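Looking After Secondhand Crockery

I have been picking up odd plates, bowls and saucers from car boot sales and charity shops since 2000, and I still get a little thrill when I turn one over and find a maker's mark I don't know! Old crockery is cheap, it's often better made than the new stuff, and mixed patterns look lovely on a table. It does need a bit of care, though, so I've put together everything I do with mine from the moment it comes home.

Check it before you pay

Take the plate over to a window or the shop door. Run a fingertip all the way round the rim with your eyes shut (you'll find chips that you'd never spot by looking) and then balance it on your spread fingers and flick the edge gently. A sound plate rings. A cracked one gives a dull clack, even when the crack is too fine to see. Earthenware never rings as brightly as china, so don't put a chunky farmhouse plate back just for sounding modest.

Have a look at the foot as well. If the ring underneath is rough, it will scratch whatever it's stacked on, and a few strokes with fine wet and dry paper, used wet, will smooth it off.

The first wash

Peel off the price sticker under warm water. If the glue stays put, mix a teaspoon of cooking oil with a teaspoon of bicarbonate of soda, rub it on, leave it while you have a cup of tea and wipe it away. Works on glass too!

Lay a folded tea towel in the bottom of the washing-up bowl and do one piece at a time in warm water with ordinary washing-up liquid. Very hot water is hard on old glaze, particularly if the plate has come straight in from a cold car.

Grey marks

Those thin grey lines that look like scratches are very often metal left behind by knives and forks. Make a paste of bicarbonate and water, rub in small circles with a soft damp cloth, and rinse. I had a stack of 11 side plates that I'd nearly given up on and they came up beautifully. Cream cleaner is quicker, but keep it well away from gold edging and from any pattern you can feel with your fingernail.

Tea stains inside cups

Half a denture tablet in warm water, left for an hour, then a good wash. I buy the cheapest ones going.

Patterned pieces

If the decoration sits under the glaze it's well protected and you can relax a bit. If it sits on top, you'll often feel a slight edge when you stroke across it, and those are the ones that fade in the dishwasher. I hand wash anything I'm unsure of. My favourites are pale plates with one small dark motif, flowers or fruit or a curly bit of stem, because they go with absolutely everything — even the bright orange bowls my sister keeps giving me.
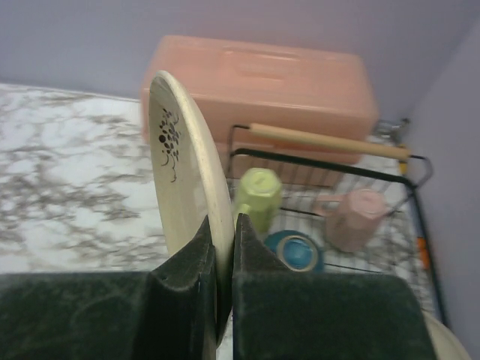 Drying and stacking

Stand plates on edge in a rack with a gap between them and let the air do the work. The unglazed foot holds water for longer than you'd think, so leave earthenware overnight before it goes in the cupboard.

For stacking, cut circles of felt or old flannelette sheet a bit smaller than the plate and put one between each. Kitchen paper will do at a pinch. I keep my stacks to 4 for the heavy dinner plates, with the biggest at the bottom, and hang cups from hooks only if the handles have no hairline cracks.

Crazing

A fine web of lines in the glaze is called crazing, and plenty of people love it. So do I, on a shelf! I don't serve food on crazed pieces, as the lines can let moisture and grease through to the clay. They make very nice saucers for plant pots, soap or keys.

The same goes for anything old whose glaze or paint I can't vouch for — it gets hung on the wall and admired.

Chipped beyond use

Keep the bits. Broken plates make good drainage in the bottom of a big pot, and the prettiest pieces can go into a mosaic stepping stone. Wrap them in an old towel before you take a hammer to them, and wear goggles and thick gloves. My own stepping stone used up 23 pieces of blue and white and is now mostly hidden under the mint.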